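Fingers, screws and a very long Friday

Fri 8 September

I promised a few of you I'd write up the gripper job, so I've made a pot of tea and I'm going to do it before I forget the order I did everything in. If you only come here for the allotment posts, skip this one, there isn't a courgette in it.

For anyone new, I look after the Tudus cell at work. It's one arm on a bench, a two-finger gripper on the end, and a wrist camera so it can see what it's reaching for. It picks hand tools out of their cases and puts them back again, all day long, and my part is keeping it fit to do that. Most weeks that means wiping things, tightening things and filling in the sheet. This week it meant taking the fingers off.

It had been creeping up on us since January, I think. Ekkachai Nilsuwan was the first to say anything. He runs the cell on the days I'm over at the Nakpan site, and he'd left me a note saying the small pliers were coming out crooked. Not dropped, just twisted a bit, so they went back into the case at an angle and the next pick was worse. I did what I always do and blamed the camera. Cleaned the lens, redid the calibration, felt very pleased with myself, and the next morning the pliers came out crooked again.

So, fingers. With the arm parked and locked off and the air shut (please do both, every time, I don't care how quick the job is) I got a strip of thin paper and closed the gripper on it. If the two faces meet properly you can't pull the paper out anywhere along them. Mine held at the base and slid straight out at the tips. Aha!

Getting the fingers off is easy enough if you have a decent hex key. Ours go on with socket screws, and somebody before me had used a rounded key on one of them, so I spent far too long persuading it with a fresh one and a lot of muttering. Everything came off in the end, and I laid it out on a tray in the order it came apart.

Underneath was grit. Lots of it! There was a proper little drift packed behind one finger where it seats, fine grey stuff, and that was enough to tip it out of true. I brushed it all out, wiped the seats with the Dinix cleaner on a lint-free cloth (spray the cloth and keep it well away from the bearings) and then went over both faces with a fine stone, very lightly, only to take down the burrs. 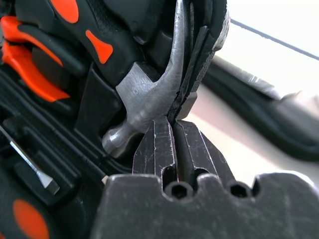
Refitting is where I always slow right down. Do the screws up finger tight, close the gripper gently so the two halves line themselves up, and only then go round with the torque wrench, a little at a time on each. The manual wants 4 Nm for ours, yours may well be different so do look it up. I left the scratches and scuffs on the outsides of the fingers alone, by the way. Ekkachai thinks they look scruffy and would happily polish the lot, but the only part I fuss over is where they close on the tool, and a claw hammer pinched by the neck like that is about as awkward a shape as I can hand them. Smooth round bit one side, claw going off the other, and plenty of weight wanting to swing.

Then the paper test again, and it gripped all the way up. Lovely. I zeroed the opening, redid the tool centre point and set it going at slow speed with my hand near the stop button. I wanted 500 picks before I'd sign it off and I got to 73 before it threw a fault, which gave me a horrible moment until I found I'd left the cable clip at the wrist undone and the lead was tugging at its plug. Clipped it, started the count again, went and had my sandwich. It did the whole 500 and the pliers went back in straight.

Things I'm changing: the paper test is going on the weekly sheet, and the fingers are coming off every 2000 picks whether they seem to need it or not. I've also ordered a set of new screws from Jonavent, plus two hex keys which are going in my own drawer with my name on them.

Next job is the hose on the dress pack, which has started to rub where it goes round the elbow. If anyone's found a sleeve that lasts, leave me a comment, I've tried the spiral sort and it keeps creeping down the arm.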